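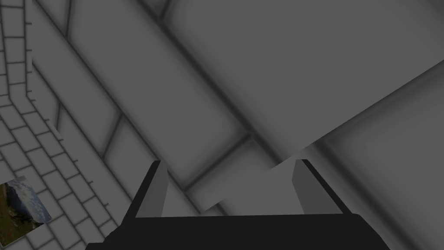
Wed 30 December

Quiet one today, most of Kanville is off until the new year, so I had the sim to myself and the good chair as well. Plan was to get through the Rendbridge kitchen runs before the Cortés lot want their handover. I've set it going in batches of 100 and it's chewed through four of them since lunch, which would have been two days of somebody sitting there with a joystick back in September.

Odd to say I miss the joystick a bit! We used to take turns and chat. Now it's one of us reviewing and the rest off doing fixtures, and the reviewing is tiring in a different way (I had to get up and walk round the yard after run 165). Worth raising – I think an hour each is plenty, then swap.

To check when everyone's back:

- finger clearance next to the marble counter, the right one gets very close to the edge 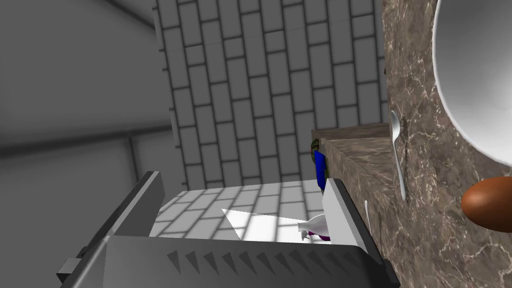

- who signs off a batch now, me or the day lead? The old sheet still has a box for "operator"
- whether Noster can flag the empty-gripper stretches so we needn't sit through them, the ones with only grey blocks to look at are murder on the eyes

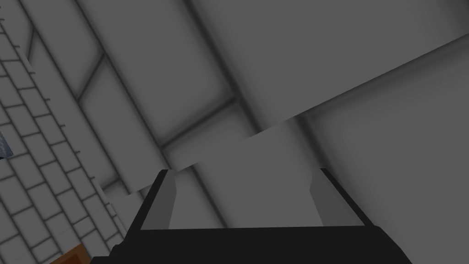

*Kanville workshop log – kept by the sim bench technician*

Left the last batch running, should make 500 by morning. Don't close the lid on the bench laptop, please.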